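Visit report: open day at the Golier Chess School

I arrived at the Golier building at nine in the morning, when the youngest players were already setting the pieces. The school opens its doors to visitors every May, and this time 155 children from grades 2 to 8 were playing in the main hall. I teach a small chess group at home, so I came mostly to see how they organize the pairings.

The pairings are made by hand, on paper cards. Each child carries the card from round to round and writes the result on it. It is slow, but the children learn to read a crosstable very early.

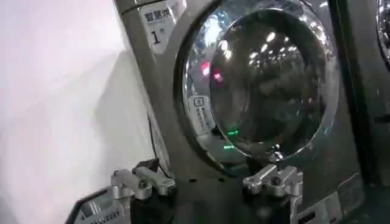 Ladan Mirzaei told me that the cards also stop most of the quarrels, as both players must sign before they leave the board. She would not go back to the computer for the lower grades, she said.

After lunch there was a simultaneous display against nine of the older students. Shahla Farahani lost only one game, to a girl who defended a rook ending very patiently — I wrote down the moves and will use them with my group.

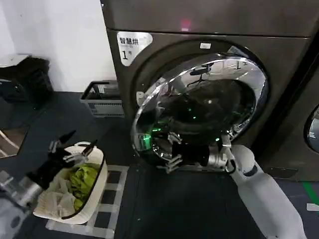

The club library has 429 books, and many are older than the teachers. Each shelf has a number, but the numbers are written in pencil and I could hardly read them. A rounded label with one big "1", like the one on the washer-dryer, would help a visitor much more. I borrowed nothing, but I noted two titles on pawn endings.

The last round finished late and the Prindine Cup went to a sixth grader. Visitors for next year should write to the school office before the end of winter.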